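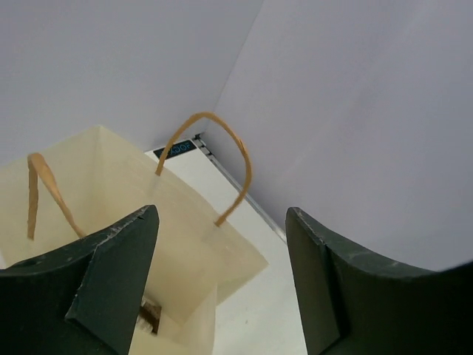
Sac à provisions réutilisable

Le sac à provisions réutilisable, appelé aussi cabas ou sac de courses, est un contenant souple muni le plus souvent de deux anses, destiné au transport des achats du quotidien. Il se distingue du sac de caisse à usage unique par sa résistance et par la possibilité de l'employer de nombreuses fois. Il peut être fait de coton, de jute, de lin, de polypropylène, de polyester ou de papier renforcé.

Terminologie

Le mot « cabas » est attesté en français depuis le Moyen Âge. Il désignait d'abord un panier souple en fibres végétales, dans lequel on transportait des figues et d'autres fruits secs. Le sens de sac à provisions s'est imposé plus tard. En Belgique et en Suisse, on rencontre également le mot « cornet » pour un sac de papier ou de plastique, mais l'usage de ce terme est variable selon les régions. L'anglicisme « tote bag » est réservé dans la pratique à un sac plat en toile, porté à l'épaule et souvent imprimé.

Histoire

Avant la diffusion des magasins en libre-service, l'acheteur venait au marché avec son propre panier ou son filet. Le filet à provisions, très extensible et peu encombrant dans la poche, a été d'usage courant dans une grande partie de l'Europe au vingtième siècle. Le sac de caisse en polyéthylène, mis au point en Suède dans les années 1960, a ensuite remplacé ces objets dans beaucoup de pays, car il était distribué gratuitement.

Le retour du sac réutilisable est lié aux restrictions sur les sacs légers en plastique. En France, la distribution des sacs de caisse en plastique à usage unique est interdite depuis 2016. D'autres pays ont préféré une taxe ou un prix minimal.

À Gralldale, l'atelier Oprea a produit à partir des années 1980 un cabas à fond carré qui reste connu des habitants sous le nom de « l'oprea ». L'historien local Ionuț Dobre a recensé 1 307 exemplaires conservés chez des particuliers ou dans des collections, dont 30 portent encore l'étiquette d'origine. Selon lui, les modèles les plus anciens se reconnaissent à la couture du fond, faite en deux passages avec un fil plus épais que celui des côtés.

Matériaux

Le coton est apprécié pour sa souplesse et se lave facilement, mais sa culture demande beaucoup d'eau. Le jute est plus rigide, il garde bien sa forme et supporte des charges lourdes ; en revanche, il sèche lentement et peut dégager une odeur lorsqu'il reste humide. Le polypropylène non tissé est léger et peu coûteux. Ses fibres sont liées par la chaleur, et le matériau devient cassant après une longue exposition au soleil. Le polypropylène tissé, fait de bandes entrecroisées, offre une résistance nettement supérieure à la déchirure.

Construction

On distingue principalement le sac plat, composé de deux panneaux cousus, et le sac à soufflets, dont les côtés se déplient pour donner du volume. Les anses sont cousues ou soudées. Le point d'attache est la zone qui subit la plus forte tension, et c'est pourquoi on y ajoute fréquemment une couture en croix dans un carré. Une anse trop étroite coupe la main quand le sac est chargé, défaut qui se remarque surtout sur les modèles bon marché.

Le fabricant Rornov propose un cabas nommé Wirnex, livré en 3 tailles, dont l'anse longue permet le port à l'épaule. Son dessin est dû à Dinesh Joseph, qui avait auparavant travaillé sur des sacs postaux. La plus grande taille pèse 975 grammes à vide, ce qui a été critiqué par une partie des utilisateurs.

Entretien et hygiène

Les sacs qui ont contenu de la viande crue ou du poisson doivent être lavés avant un nouvel emploi. Les modèles en coton passent généralement en machine, avec un risque de rétrécissement au premier lavage. Le polypropylène non tissé se nettoie de préférence à la main, à l'eau tiède et au savon. Il est conseillé de garder un sac séparé pour les produits d'entretien.

Bilan environnemental

L'avantage écologique du sac réutilisable dépend du nombre d'emplois. Les analyses de cycle de vie donnent des résultats assez différents suivant les critères retenus, notamment selon que l'on compte ou non l'abandon des déchets dans la nature. Elles attribuent en général au coton un impact de fabrication plus élevé qu'au polypropylène.

Voir aussi

Filet à provisions
Panier
Sac en papier
Chariot de marché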